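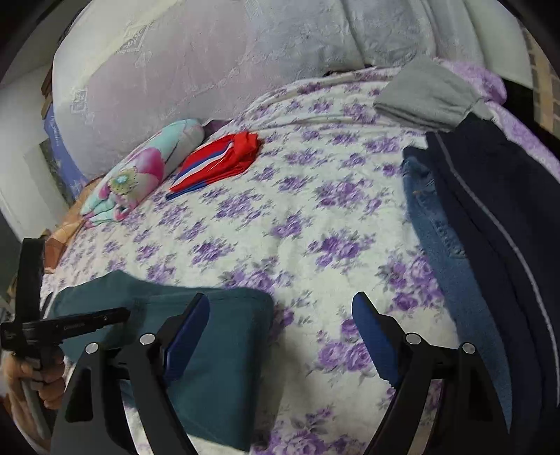 Does a heavier quilt help students sleep? What our August project did and didn't find

By Catalina Durán and Vicente Valdebenito
August
5 min read

The claim that a heavier bed cover gives you better sleep is all over the place. It's on packaging, in magazines and in at least one pamphlet left in the foyer of Limham, the residential college where we both live. We wanted to know whether it would hold up among ordinary students with ordinary bedding. Our short answer is that we can't say, and we doubt most of the people selling the idea can either.

What we did

We asked residents of Limham to keep a sleep diary for two weeks. In the first week they slept under whatever they normally used. In the second they added a second cover, either their own or one borrowed from the college linen cupboard. Each morning they wrote down when they turned the light off, when they thought they fell asleep, how often they woke and how rested they felt on a scale of one to five. We ended up with almost 600 usable diary entries.

We had planned to borrow wrist trackers from the Gromach lab as well. They arrived late, and two pairs worn on the same arm disagreed so badly about when the wearer was asleep that we dropped them.

What came back

The average rating for feeling rested went up in the second week. On paper that looks like a win for heavy quilts, and our first draft said so. Then we looked at the dates. The first week ran into the chemistry and statistics mid-semester tests. The second didn't. People went to bed earlier in the second week too, and going to bed earlier is a fairly good explanation for feeling less tired.

There is also the problem that everybody knew what we were testing. You can't hide a quilt from the person under it. Several diaries had comments like "slept great, very cosy", which tells us the writer enjoyed the quilt and very little about their sleep.

Temperature was the other mess. Rooms on the Wutirach side of the building have the old heaters, which go off at 11 pm. Residents there rated the extra cover much higher than those in the newer wing, some of whom kicked it off by midnight and kept filling in the form as though they hadn't. We suspect we measured cold rooms.

What we would change

Half the group should start with the extra cover and half without, well clear of any tests. Every room needs a thermometer – a cheap one from the hardware store would do. We'd also weigh the covers, as "heavy" in our diaries meant anything from a thin cotton throw to a feather doona.

Our supervisor suggested we report the increase anyway with a note of caution. We've put the figures in the appendix, but we don't think they support the claim, and we'd ask readers not to quote them as if they did.

Related items
Noise after midnight in the Huenchumán Building
Do library naps count as study?
Counting magpies on the east oval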